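Hand-held gripper for a student project: tips don't meet evenly

Posted by Aoi Hirano in Student Projects

Our class project this term is recording hand-held gripper demos on a tabletop. Each pair of students picks things up with the gripper, and later we train a small model on the clips. We have until October to get up to 3,000 clips. We named the project Killalar, in case anyone has seen our earlier thread.

My problem is closing the jaws. On thick objects everything works. On thin ones, like a sheet of card, one tip seems to arrive before the other and the card gets pushed sideways. I have tried closing slower and it did not help much.
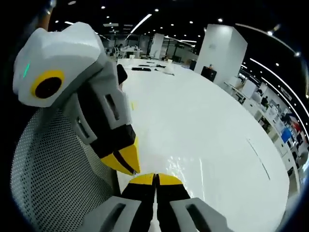 Jaws closed over the table, yellow tips together.

The other thing is the table. It is glossy white and the ceiling lights show up in it. Should I worry about that for training, or fix the grip first? We can use the room again on Monday.

Ruben Meijer
Fix the grip first. Take the tips off and swap them left to right. If the card now gets pushed the other way, the tips are worn or were printed unevenly. If it goes the same way as before, the play is in the linkage behind them. We had this in our club and it was a loose screw on one side. Tighten it a little at a time and close the jaws by hand after each turn — too tight and they will stick halfway.

For testing, do 50 picks with the same piece of card and write down the misses. Fewer than that and you can't tell if you changed anything.

Mirjam Goossens
just put rubber on the tips, works for us

Anouk De Bruijn
Rubber helps with slipping but it won't fix uneven closing, so do what Ruben says before that.

On the table: reflections are not a disaster if they also show up when you run the model in that same room. They hurt when you train on one table and test on another. We recorded on 2 surfaces, the bare table and a matte gray cloth, and mixed the clips. Tape the cloth down at the corners or the gripper will drag it along. Also keep a list of which clips were made before the repair. You may want to leave those out later.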